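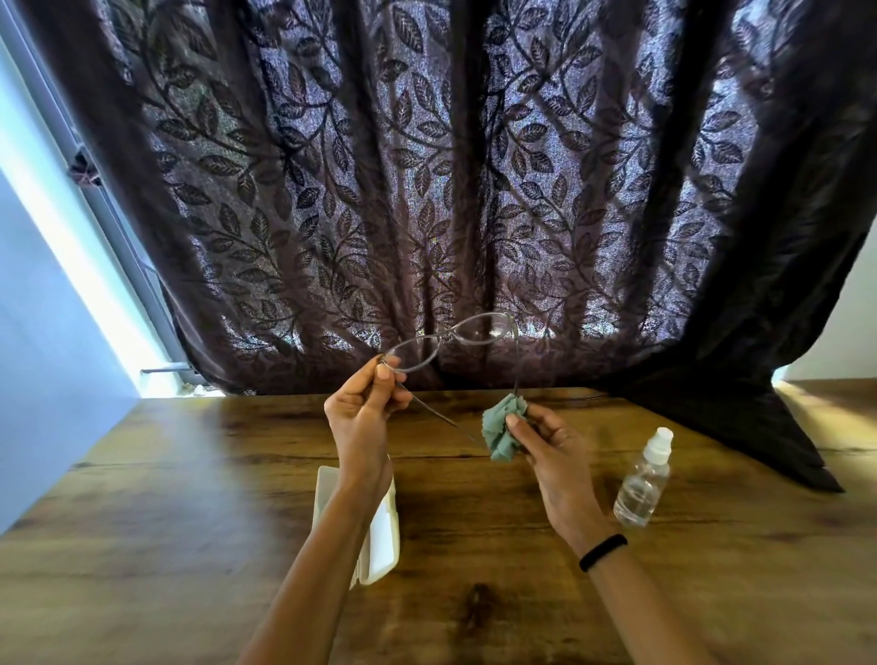 3.2 Small acts of upkeep in the home

Figure 2. Cleaning eyeglasses with a small microfiber cloth over a wooden table.

We turn now to the part of the study that gave us the most pleasure to write up, and that we had very nearly left out of the original plan. Our first round of questions in Grenby and Mostgate asked people about the repairs they paid for: shoes resoled, coats relined, kettles and radios taken to the shop on Lau Street. The answers were useful, but over and over again our respondents wandered off, quite happily, into telling us about the much smaller things they did at home to keep their belongings going. They oiled hinges. They brushed the crumbs out of toasters, rubbed wax into bread boards, and wiped their glasses (Figure 2) before sitting down to read. Many of them seemed a little surprised that we wanted to hear more, and some apologized for going on.

For the second round, in June, we therefore added a page to the questionnaire on what we call small upkeep, by which we mean any care given to an object that is still working. We received 1068 completed forms from the two towns. The page left plenty of white space, and people filled it – sometimes up the margins and over onto the back – with far more detail than we had any right to expect.

What struck us first was how seldom people thought of these habits as work. Asked to list their household chores, they wrote down laundry, dishes, floors, and the yard. Upkeep of personal things hardly ever made the list, even among people who described it at length two pages later. It was tucked into the gaps of the day, while the coffee brewed or the news was on, and it was often done at the same table where the family ate. One respondent in Mostgate wrote that she had polished the same pair of brown shoes for 35 years and had never once considered it housework, "only something my hands do while I am thinking."

The second thing we noticed was the importance of having the right bit of cloth or brush close by. People told us about the drawer, the tin, or the hook where such things lived, and they could be quite stern about anyone who moved them. Where the supplies were kept in a garage or a basement, respondents were more likely to say that they put the task off until something looked bad enough to bother them. We would not want to lean too hard on this, as our question about storage was loosely worded, but the pattern showed up in both towns and we think it deserves a closer look.

We also asked where people had learned their habits. Parents and grandparents came up a great deal, as one would expect, and so did the printed leaflets that used to come with Jodex sewing machines, which six respondents told us they still had. Younger people more often mentioned a roommate or a spouse. Very few said they had been taught on purpose. They had sat nearby while somebody else was doing it, and at some later point they found themselves doing it too, usually in the same order and with the same sort of rag.

Section 3.3 takes up the question of what happens to these habits when a household moves or breaks up, drawing on the 3 longer interviews we held in Grenby.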